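Chapter 7
Independent Studios and the Console Storefront

Learning outcomes

After studying this chapter, students should be able to:
- describe how a small studio brings a game to a console storefront
- explain the terms certification, featuring, revenue share and launch window
- compare the position of a self-published studio with that of a studio working through a publisher
- read a simple sales summary and identify what it leaves out

Opening case: Dasberg on the storefront

In January, a two-person studio called Vandus released its first console title, a puzzle game named Dasberg. The player repairs the lifts and cable cars of a mountain town, one machine at a time, and each repaired machine opens a new part of the map. The game had been available on personal computers for some time before the console version was prepared. It had found a loyal audience there, though a modest one.

The studio's founder, Remedios Tolentino, handled the business side of the release as well as the art. The programming was done by her partner in the studio, Đỗ. Neither had worked on a console project before. They began by applying for a developer account with the platform holder, a step that required a registered business, a tax number and a short written proposal for the game. Approval of the account did not mean approval of the game. Each stage that followed had its own forms and its own waiting period.

Dasberg was listed on the storefront on a weekday morning alongside larger releases. In its first week it sold 189 copies. During the second week it was placed in a themed collection of puzzle games chosen by the storefront's editorial staff, and by the end of the month total sales stood at 1653. The price did not change during this period, and the studio bought no advertising. 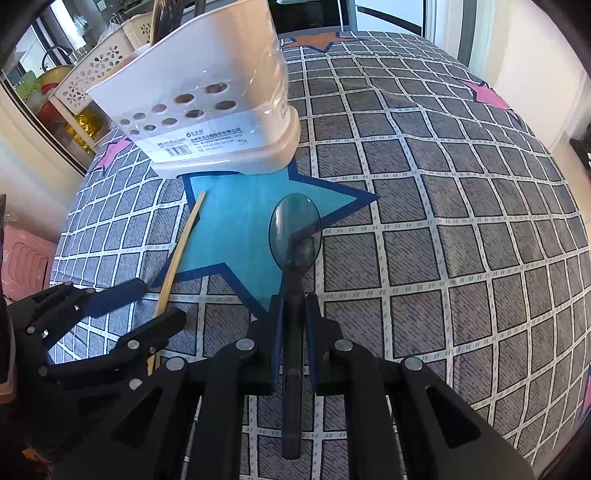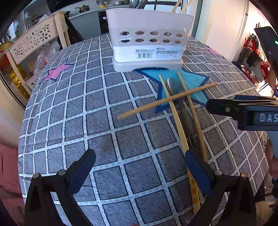 Figure 7.1 Grey plaid cloth appears in both views; a spoon and large star motifs can also be seen in each.

The case raises several questions that are taken up in the rest of the chapter. Was the rise in sales caused by the collection, or would word of mouth have produced a similar result? How much of the income reached the studio? What might a publisher have done differently, and what would its help have cost? Students should keep these questions in mind as they read, and should be cautious about drawing general rules from one release.

7.1 The storefront as a gatekeeper

A console storefront is a shop, but it is also a set of rules. The platform holder decides who may sell, what technical standard a game must meet, how it will be rated and where it will be displayed. On a personal computer, a developer may sell a game directly from a website. On a console this is not normally possible, and the relationship with the platform holder therefore shapes the whole project.

Certification is the formal test a game must pass before release. Testers check that it starts and closes properly, saves without loss, responds correctly when a controller is disconnected, and uses the approved names for buttons and menus. Certification does not judge whether a game is enjoyable. A dull game may pass on its first attempt, and a much-admired one may fail because a message is worded incorrectly.

Vandus submitted Dasberg twice. The first submission was returned with a report listing 152 items. Many were repeated instances of the same fault, a prompt that showed the wrong button symbol in menus throughout the game. Đỗ corrected the prompt once in the shared code and then worked through the remaining items individually. The second submission passed.

7.2 Featuring and visibility

Featuring refers to any placement that brings a game to the attention of customers who did not search for it. It includes banners on the front page, seasonal sales, themed collections and dedicated channels for small studios. Some placements are chosen by editors and others by automated systems that respond to sales, ratings or wish lists.

A studio can seek featuring but can rarely rely on it. Tolentino sent the storefront's editors a short description of the game, a trailer and a set of screenshots in the required sizes well before the launch window. She was not told whether the material had been received. The studio learned of the collection on the day it appeared.

7.3 Working with a publisher

Before release, Vandus received an offer from Bandby, a small publisher of puzzle and strategy titles. Bandby proposed to pay for translation, manage certification and promote the game at trade events in return for a share of revenue. Vandus declined the offer and kept the rights to the game. The draft agreement is discussed in detail in Section 7.5, where students will be asked to estimate the sales at which it would have favoured each party.

Key terms

Certification: the platform holder's technical test of a game before sale.
Featuring: placement of a game where customers will see it without searching.
Launch window: the period set aside for a game's release and its early promotion.
Revenue share: the division of income from sales between the parties to an agreement.

Before you read on

1. Choose a small game you have played on a console. How did you first learn of it?
2. List the costs a two-person studio must meet before its first sale. Mark those a publisher might cover.
3. Reread the sales figures for Dasberg. Write down two further pieces of information you would need before judging the effect of the themed collection.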